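The Office of Civic Music at Irville wrote to Mahtab Bahrami in July. Her late aunt's march, the letter said, had been found in the archive and would be performed at 6 in the evening, before 200 invited guests. 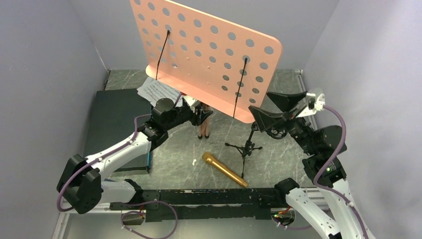
Photo: Salvador Leitão / Irville Office of Civic Music

Mahtab replied that her aunt had written no march. The Office regretted the error, noted that the programs had been printed, and asked whether she would kindly attend as the composer's niece. She attended, and wept at the second theme.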